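# The second life of beads

Pascal Hagedorn can restring a necklace in the time it takes me to find my glasses. He has repaired more than 200 of them at his bench in Hotuvport, most brought in by people who found a broken strand in a drawer and couldn't bear to throw it out.

I went along one evening in November with my aunt's beads in an envelope – 11 of them missing – and came home completely hooked. Restringing is such a lovely thing to learn! You need silk thread, a fine needle, a bead board if you like (a folded towel does fine) and a decent lamp. The knots are the hard part. Each one has to sit snug against its bead, and my first row looked like a badly laced boot.

Pascal's advice is to begin by getting everything out. Tip out the tins and pouches, spread it all on a bed and see what you own before buying a single clasp. 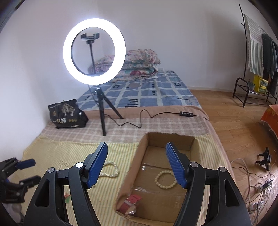
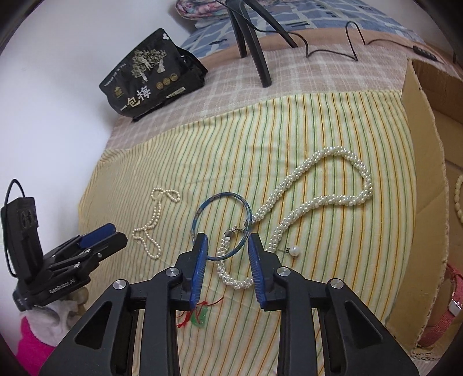
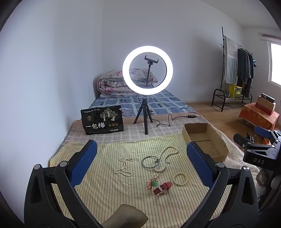 *Jewellery spread out on a striped cloth.*

Then sort by what each piece needs. Stretched thread is the commonest fault, and you can spot it by the little gaps that open up when you hold a strand by one end. Worn clasps come next. He keeps a jar of old ones from the Telier market, and he'll happily rummage through it for ages to find a match.

My aunt's necklace is shorter now, and fastens with a brass hook from that jar. I've moved on to a long rope of glass beads from a stall in Patilness, which I'm knotting between every bead. I'm on my third reel of silk and still going.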